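Lange Einlegeteile reinigen und im Regal verstauen

Von Oana Jitaru, Stand: 11. März 2025

Die Anleitung gilt für lange, flache Teile mit hochgezogenem Rand, also Schalen, Leisten und Einsätze, die man regelmäßig herausnimmt, abwischt und wieder wegstellt. In unserer Werkstatt sind das vor allem die gelben. Die meisten Schäden entstehen beim Umräumen. Ein Teil wird an der falschen Stelle gefasst, rutscht ab und liegt mit einer Kerbe im Rand auf dem Boden.

Was man braucht

Eine Wanne oder ein Waschbecken mit lauwarmem Wasser, mildes Spülmittel, zwei weiche Tücher, eine alte Zahnbürste und eine freie Fläche zum Ablegen. Für die Lagerung ein Regal mit mindestens 68 cm freier Breite. Bei kürzeren Fächern stehen die Enden über, und jeder, der vorbeigeht, bleibt daran hängen.

Scheuermilch und die raue Seite vom Schwamm bleiben weg. Auf einer glänzenden Fläche sieht man jeden Kratzer, und in den Kratzern setzt sich später der Staub fest.

Schritt 1: Platz schaffen

Erst die Ablagefläche frei räumen, dann das erste Teil in die Hand nehmen. Auch der Boden auf dem Weg zum Becken sollte frei sein. Mit einem langen Teil vor dem Bauch sieht man die eigenen Füße schlecht.

Wer mehrere Teile reinigt, legt sie nebeneinander. Gestapelt werden sie erst, wenn sie sauber und trocken sind. Ein Sandkorn zwischen zwei Flächen reicht, um beide zu verkratzen.

Schritt 2: Richtig anfassen

Vor dem Anheben nachsehen, wo der Rand verläuft und wie die Enden geformt sind. Der Rand an der Längsseite gibt dem Teil seine Steifigkeit. Ist am Ende eine wellenförmige Kante wie bei dem gelben Teil auf dem zweiten Bild, passen die Fingerspitzen gut an diese Stelle.
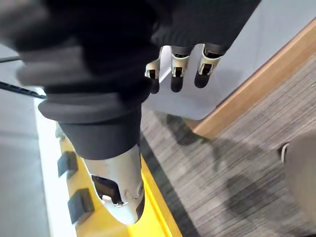
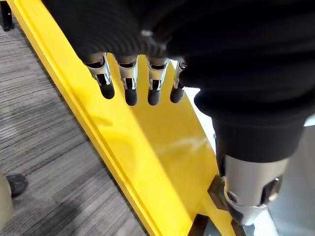 Mit der einen Hand das obere Ende fassen, mit der anderen das Teil weiter unten von der Unterseite stützen. Nicht an einer einzelnen Zunge ziehen. Die Kraft soll sich auf mehrere Finger verteilen. Den Daumen legt man flach auf und drückt nur so fest, dass nichts verrutscht.

Beim Tragen zeigt der Rand nach oben. Sollten noch Schrauben oder Späne darin liegen, bleiben sie dann wenigstens drin. Größere Mengen vorher ausleeren.

Schritt 3: Abwischen

Losen Staub mit einem trockenen Tuch abnehmen, immer in Längsrichtung und vom Rand weg. Danach mit dem feuchten Tuch und etwas Spülmittel über die Fläche gehen. Im Winkel zwischen Fläche und Rand sammelt sich am meisten, dort hilft die Zahnbürste. Dasselbe gilt für die Vertiefungen einer gewellten Kante.

Eingetrocknete Kleberreste nicht mit dem Messer abheben. Ein nasses Tuch auflegen, 3 Stunden warten, dann mit dem Fingernagel probieren. Löst sich nichts, das Ganze wiederholen. Wir haben auch den Reiniger von Dretus ausprobiert, sind aber beim Spülmittel geblieben.

Schritt 4: Trocknen

Mit klarem Wasser nachwischen und mit dem zweiten Tuch trocken reiben. Anschließend das Teil schräg anlehnen, mit der Randseite nach unten, damit das restliche Wasser ablaufen kann. Nicht auf die Heizung legen und im Sommer nicht in die pralle Sonne stellen.

Schritt 5: Prüfen

Einmal mit der Fingerkuppe am ganzen Rand entlangfahren. Scharfe Stellen mit feinem Schleifpapier (Körnung 2000) nass glätten, dabei nur die Kante bearbeiten und die Fläche daneben abkleben. Teile mit einem durchgehenden Riss sortieren wir aus.

Schritt 6: Einräumen

Gleiche Teile kommen in dasselbe Fach, alle in derselben Richtung. Wenn der Rand einmal links und einmal rechts liegt, wackelt der Stapel und braucht mehr Platz. Zwischen empfindliche Flächen kommt ein Bogen Packpapier.

Hochkant geht auch, dann aber mit einem Anschlag vorn am Regalboden. Florin Bălan hat dafür im Februar Holzleisten angeschraubt, 2 cm hoch. Das genügt, und man bekommt die Teile trotzdem noch ohne Verrenkung heraus. Schwere Sachen gehören nicht oben drauf.

Wie oft?

Bei normalem Gebrauch reicht Abwischen einmal im Monat. Nach Schleifarbeiten sofort, der feine Staub zieht Feuchtigkeit an und schmiert später. Die Tücher danach auswaschen und aufhängen, die Zahnbürste bleibt im Becher neben dem Becken.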